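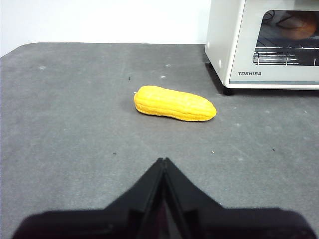 Re: [입주예정자] 구바타치 2단지 잔금 일정과 공사 재개 건

622호 계약자입니다. 지난번 메일 잘 읽었습니다. 저는 잔금을 먼저 내자는 의견에는 동의하지 않습니다. 시다우 쪽에서 보낸 공문을 다시 읽어 보면 "공사 재개에 필요한 자금"이라고만 되어 있고, 어느 동에 얼마를 쓰는지는 한 줄도 없습니다. 계약서상 잔금은 사용승인 이후에 내는 돈입니다. 그걸 앞당겨 달라면 계약을 변경하자는 것이고, 그러면 변경계약서가 있어야 합니다.

아래 원문에 하나씩 답을 달겠습니다.

> 시공사 외즈칸이 철수한 뒤로 현장이 넉 달째 멈춰 있습니다. 6월에
> 다녀오신 분 말씀으로는 외벽은 거의 끝났는데 상하수도가 단지
> 입구까지만 들어와 있다고 합니다.

저도 6월에 갔다 왔습니다. 외벽이 끝난 것은 앞줄뿐입니다. 뒤쪽 언덕에 있는 집들은 지붕이 없고 창호도 안 들어갔습니다. 단지 안쪽 도로는 포장 전이라 비가 오면 차가 못 올라갑니다. 분양 홍보물에 나온 분수 광장 자리에는 자재가 쌓여 있었습니다. 상하수도는 말씀하신 대로입니다. 관리사무소로 쓰던 컨테이너는 잠겨 있었고, 안내문에 적힌 번호로 전화했더니 없는 번호라고 나왔습니다.

> 시다우에서는 계약자 80퍼센트가 잔금의 30퍼센트를 선납하면 새
> 시공사로 클래던스를 선정해 바로 공사를 시작하겠다고 합니다.
> 중도금까지 다 낸 마당에 여기서 버티면 손해만 커진다고 봅니다.
> 이번 달 안에 의견을 모았으면 합니다.

클래던스와 도급계약을 맺었다는 말은 공문 어디에도 없습니다. "협의 중"이라고 되어 있습니다. 제가 클래던스 대표번호로 문의했을 때는 견적 요청을 받은 적은 있으나 그 외에는 답할 수 없다고 했습니다. 이 상태에서 돈을 넣으면 그 돈이 공사비로 간다는 보장이 없습니다. 외즈칸에 밀린 대금부터 갚는 데 쓰일 수도 있습니다.

버티면 손해가 커진다는 말씀은 이해합니다. 저도 전세 만기가 다가오고 중도금 이자도 매달 나갑니다. 그래도 선납을 하려면 최소한 다음 네 가지는 받아야 한다고 생각합니다.

1. 클래던스와 체결한 도급계약서 사본
2. 동별 공정표와 준공 예정 시점
3. 선납금을 별도 계좌로 관리하고 기성에 따라 지급한다는 약정
4. 외즈칸의 유치권 주장 여부와 금액

4번은 꼭 확인해야 합니다. 정문 옆에 유치권 행사 중이라는 현수막이 걸려 있었는데 누구 명의인지 글씨가 바래서 읽지 못했습니다. 등기부는 제가 떼어 보았고 토지에 근저당이 하나 더 생겼습니다. 스캔해서 자료실에 올려 두겠습니다.

> 해약을 원하시는 분은 따로 말씀해 주세요. 다만 위약금 조항이 있어
> 쉽지 않을 것 같습니다.

위약금은 계약자 사정으로 해약할 때의 조항입니다. 입주 예정일이 지나고도 일정 기간 입주를 못 하면 계약자 쪽에서 해제할 수 있다는 조항이 같은 쪽 아래에 있습니다. 기간은 계약 시기에 따라 다르게 적힌 것 같으니 각자 계약서를 확인해 보시기 바랍니다. 저는 1차 분양 계약서만 갖고 있습니다. 2차 때 계약하신 분이 해당 쪽을 올려 주시면 비교해 보겠습니다.

시다우에 보낼 질의서는 초안을 써 두었습니다. 반대가 없으면 이 목록에 먼저 돌리고, 고칠 곳을 반영해서 내용증명으로 보내겠습니다. 우편료는 제가 내겠습니다. 그 답이 올 때까지는 개별적으로 선납하지 않으셨으면 합니다. 이미 입금하신 분은 입금증과 받은 문자를 지우지 말고 보관해 주세요.

622호 드림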